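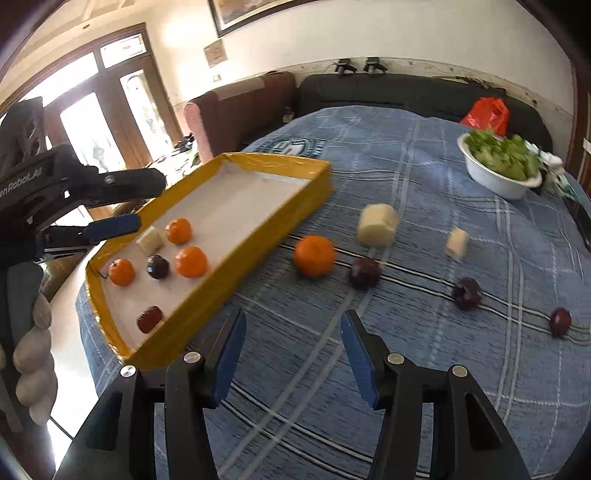

Hand-held gripper demos, sorting task: how many do you need?

tavares_c
August 21, 2018
We finished another round in Muramville. The task is fruit in and out of a shallow tray, two hand-held grippers, no robot during collection. The policy trained on 3 hours of demos kept missing the plums. At 7 hours it mostly stopped. Same network, same settings.

qiu_fan
Was that more hours, or more people? Those are different results.

tavares_c
Both. Three people did the first set and we added others in April. I should have split them.

Ultik
Then I don't buy the claim about hours. We saw a bigger jump from new people than from new data by the same people. Everyone tips the tray their own way.

tavares_c
Fair. I can retrain on a matched subset – same hours, more hands. 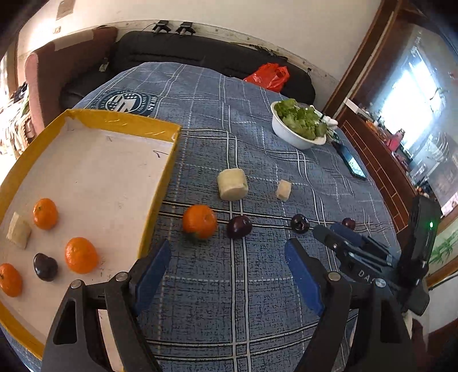
jakico_lab
Do you throw out demos where a piece gets dropped?

tavares_c
We keep them if the person picks the piece up again, and cut the rest. It comes to around 15 percent cut.

Ultik
I would cut all of them. The policy learns the drop too.

qiu_fan
Disagree. Without recoveries ours froze after the first slip. Keep them, but label them so you can test both ways.

tavares_c
They are labeled. I'll run the matched subset first, then the one without drops, and post both here with the failure counts by object.

Cristóvão Tavares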